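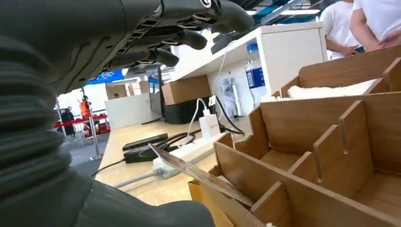
第7章　把持の喪失と停止後の危険

7.1　本章で扱う範囲

把持の喪失とは、ハンドが対象物を保持すべき期間中に、制御系の意図によらず保持力が失われる事象をいう。第6章で扱った過大な把持力による損傷に比べ、把持の喪失は軽微な不具合として記録されることが多く、事故報告の段階では「ワークの落下」の一語で処理される例も少なくない。しかし、その危険の大きさは、落とした物の質量だけでは定まらない。関節を備えた指が作業台の上に伸び、その下に木製の仕切り台から刃を出したナイフがあり、台のすぐ後ろに人が二人立っているような配置では、対象物が刃物であること、人までの距離が短いこと、卓上を電源タップのケーブルが横切っていることを、それぞれ別の危険源として評価に加えなければならない。本章では、多指ハンドを用いる卓上作業を対象に、把持の喪失に至る故障の経路と、停止した後に残る危険の扱いを述べる。

なお、搬送用の大型マニピュレータにおける落下は第9章で扱う。また、真空吸着による保持については付録Cを参照されたい。

7.2　事例：Skutirard試験棟における落下

受託試験を行うStetositz社は、Skutirard試験棟において、多指ハンドSkarnineを用いた器具の仕分け作業の耐久試験を実施していた。作業は、仕切りのある台から調理器具を一点ずつ取り出し、隣の受け皿へ移すものである。試験計画では累計2,000時間の運転が予定されていた。

事象は、1,760回目の移載動作中に発生した。ハンドは金属製のへらを把持して持ち上げたのち、水平移動に入る直前に指が開き、へらは卓面に落ちて作業台の外へ滑った。制御装置は把持異常を検出してアームを停止させた。停止そのものは設計どおりの動作であり、人の負傷はなかった。

しかし、停止後の経過に問題があった。監視に当たっていた作業者は、表示灯が停止を示していることを確認し、落下したへらを拾うために柵の扉を開けて手を伸ばした。その時点でハンドの駆動部には電力が残っており、通信の復帰に伴って指が初期姿勢へ動いた。作業者の手袋の端が指の間に触れたが、挟み込みには至らなかった。

Stetositz社の安全審査を担当したZanele Rampersadは、報告書において、この事象を落下一件と接触一件の二つに分けて記録するよう求めた。当初の報告様式には接触を記入する欄がなく、最初の記録には落下のみが記されていた。

7.3　故障の経路

調査の結果、指が開いた直接の原因は、ハンド制御部への給電の瞬断と特定された。瞬断の長さはおよそ100ミリ秒であり、アーム側の制御装置は内部の蓄電によって動作を継続した。一方、ハンド側の制御部は再起動し、指令値が既定値である「開」に戻った。

給電の瞬断は、卓上に置かれた電源タップの差込部で生じていた。ハンド用の電源アダプタは、計測機器の充電器と同じタップに接続されており、アームが旋回するたびにケーブルが引かれ、差込部がわずかに浮く状態になっていた。抜け止めの金具は支給されていたが、計測機器を追加した際に取り外され、その後は取り付けられていなかった。

以上を整理すると、故障の経路は次のようになる。

（1）ケーブルの余長が不足し、アームの旋回時に差込部へ張力が加わった。
（2）差込部の接触が一時的に失われ、ハンド側の制御部のみが再起動した。
（3）再起動後の既定の指令値が「開」であったため、把持が失われた。
（4）アームは停止したが、ハンドの駆動部は遮断の対象に含まれていなかった。
（5）通信の復帰により、ハンドが予告なく初期姿勢へ移行した。

（1）から（3）までは把持の喪失に関わり、（4）および（5）は停止後の危険に関わる。両者は同じ瞬断を起点としているが、対策は互いに独立しており、一方を講じても他方は解消しない。たとえば抜け止めの金具を再び取り付けても、別の理由でアームが停止した場合に、ハンドへ電力が残る状態は変わらない。

7.4　電源喪失時の既定状態

ハンドの電源が失われたときに指を開くか、閉じたまま保つかは、用途ごとに決定すべき設計事項である。人の指や衣服が挟まれるおそれのある作業では、力を抜く設計が選ばれることが多い。反対に、刃物、熱い容器、ガラス器具など、落下自体が危害につながる物を扱う作業では、最後の姿勢を機械的に保持する設計が望ましい。

困難が生じるのは、二つの条件が重なる場合である。刃物を扱い、かつ人が手の届く範囲に立ち入る作業では、開くことも閉じたまま保つことも、単独では十分な安全を与えない。このような作業に対しては、運転中の立入りを制限したうえで、次の事項を検討する。

（a）刃先の向きを人の立つ側から外し、刃を覆う器具を用いる。
（b）対象物の移動中、卓面からの高さを300ミリメートル以下に制限する。
（c）保持を解除する操作を、アームの再起動の操作から分離する。
（d）卓上の配線を作業領域の外へ移し、固定する。

（b）の値はCzarnecka工場の社内基準によるもので、卓面の材質と対象物の形状に応じて見直される。低い位置での移動は落下時の跳ね返りを抑えるが、仕切りや容器の縁との干渉が増えるため、経路の確認を併せて行う必要がある。

7.5　停止の意味

7.2節の事例で作業者が確認した「停止」の表示は、アームの運動が止まったことを示すものであり、装置全体のエネルギーが遮断されたことを示すものではなかった。表示の文言と実際の遮断範囲が一致しない装置では、教育を繰り返しても同種の接触を防ぐことは難しい。

本書では以後、「停止」を運動が止まっている状態、「遮断」を駆動のためのエネルギーが断たれた状態として区別する。立入りの許可は遮断の確認を条件とし、停止の表示のみに基づいて与えてはならない。ハンドが独立した電源を持つ場合、遮断の確認はアームとハンドの双方について行う。

次節では、Skarnineの電源回路を題材として遮断範囲を図に表す方法を示し、あわせて再起動時の初期姿勢への移行を手動操作に置き換える手順を説明する。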